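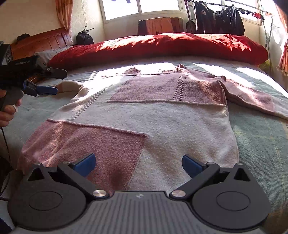 Sweater season, and I am so ready for it

09/11/2025

I know, I know, it was still warm enough for iced coffee on the porch this afternoon. But the mornings have turned, and I woke up with cold feet, and that's all the permission I need. The sweater bin is coming out of the closet!

I've been knitting for 8 years now and I still get giddy at this time of year. I love summer, I do, but summer is a terrible time to have wool in your lap. All through August I had one sad cotton dishcloth on the needles and kept leaving it in the car. Then one cool night comes along and suddenly I want to cast on everything at once.

So what am I making? First up is a plain pullover in a yarn called Pritidia, from the little shop in Akmont. (If you've never been to Akmont, the shop is up the hill past the feed store, and you have to push the door harder than feels polite.) It's a wool and alpaca blend and it comes in the best muddy colors. I went in for one skein of green and came out with a whole sweater's worth of something between rust and brick. It smells a bit like a barn when you wet it. I like that. My family does not.

The pattern is top-down, all in one piece, which means I can try it on as I go. I used to knit everything in pieces and sew it up at the end, and I have a front and a back in the hall closet that have been waiting for sleeves since I don't want to say when. With top-down there's always a point, right after you split for the sleeves, where it looks like a poncho for a very serious toddler, and then a few inches later it's a sweater. I love that part so much!

I did swatch this time. I washed the swatch too, and I'm glad I did — the stitches relaxed a lot more than I expected and I had to go down a needle size. If you're using anything with alpaca in it, please wash your swatch. Let it dry all the way, then measure. I once skipped this on a cardigan and ended up with a bathrobe.

A few people wrote to ask how I wash my handknits after a winter of wear, so I'll put it here. Cool water in the sink, a small squirt of wool wash, and let them sit while you go do something else. Don't rub, don't wring. Lift the whole thing out with both hands under it, press the water out, roll it up in a towel and stand on the towel. (Standing on it is the fun bit, the kids fight over it.) Then lay it flat on a dry towel and pat it into shape, and flip it once the top feels dry. Up to 2 days for a heavy one in my house, less if I run the fan.

And fold them, don't hang them! I learned this on a vest that grew shoulders like a football player.

The other thing I'm excited about is cables. I've been scared of them for ages and last winter I finally made a hat with one fat braid up the side, and it was so much easier than it looked. You put a few stitches on a spare needle, you knit the next few, you go back for the ones you left. I kept stopping to pet it. So now I want a big one right up the front of something, and I've been looking at a skein of Zervas in cream that's been in my stash waiting for a good idea. One skein is 500 yards, so not quite enough for me, but maybe a child's size, or I could bring in a second color for the sleeves and call it a plan.

If you've made a two-color cable sweater, would you tell me how you handled the joins? I've read 7 different ways and they all sound fiddly. Comments are open, and I read every one, usually with a row half finished in my lap.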